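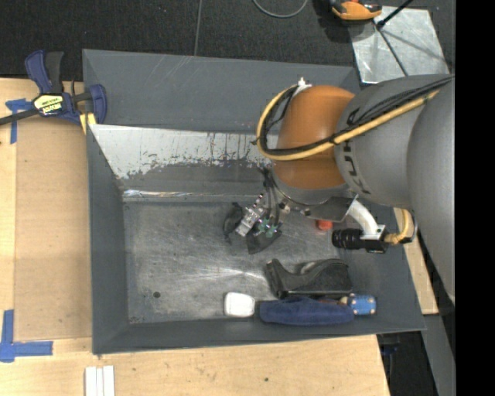
Platovard Publishes Good Practice Guide for Bin-Picking Cells, Most of It About Tape

PLATOVARD, 16 November 2020 – Skusinia, the robot integration and testing firm, today released Lova, a free guide to setting up and running small robotic picking cells. It covers bins, clamps, cables, grippers and the people who lean over all of them with a cup of coffee.

The guide runs to 8 chapters. Safety standards for industrial robots already exist, and Lova does not try to replace them or to rewrite them in a friendlier font. It deals with the everyday habits that sit underneath: how a bin is held down, how its position is marked, who may move it, and what has to be written on paper before anyone does.

"We read a lot of incident notes while putting this together," said Saadet Dönmez, who led the writing. "The exciting ones are rare. Most of them say that somebody nudged the bin."

Bin position accordingly gets the longest chapter. Lova asks that every bin be clamped to the work surface before the arm is powered, and that the corners of anything placed by hand be marked with tape in a color that stands out from the table. Blue on light plywood does nicely. Marks are to be replaced when they start to peel, and old marks removed on the same day, so that no operator has to choose between two sets of corners and a feeling.

The chapter on cables is shorter and somewhat grumpier. Cables running along the arm should be tied together at fixed points, with enough slack at the wrist for the full range of motion. The slack is to be checked by moving the arm slowly through its limits. Looking at it and nodding does not count as a check, and the guide says so in those words.

Other rules in Lova include:

Test items should be mixed on purpose. Soft fabric, rigid containers and awkward shapes belong in the same bin, including pieces that end up against the walls.

Cameras mounted on the arm are recalibrated after any contact with the bin, including contact described as "barely a tap."

Hands stay out of the bin while the arm is enabled. There are no exceptions, and the section on exceptions is blank.

Tools are returned to their place before a run begins.

A draft was tried out in October at Ekinci, a returns-sorting company that runs 2 picking cells. Its operators completed 2,000 picks under the new rules and sent back comments, many of them polite. The rule on tape was rewritten twice as a result – the first version required a form.

"I was against the checklist," said Yiğit Kılıçarslan, cell supervisor at Ekinci. "Then I was against the length of the checklist. They cut it to one page and I have run out of things to be against, apart from the font."

Lova is available now at no charge from Skusinia's Platovard office, in print or as a file. The first print run is 900 copies. Comments and corrections are welcome and will be considered for the next edition.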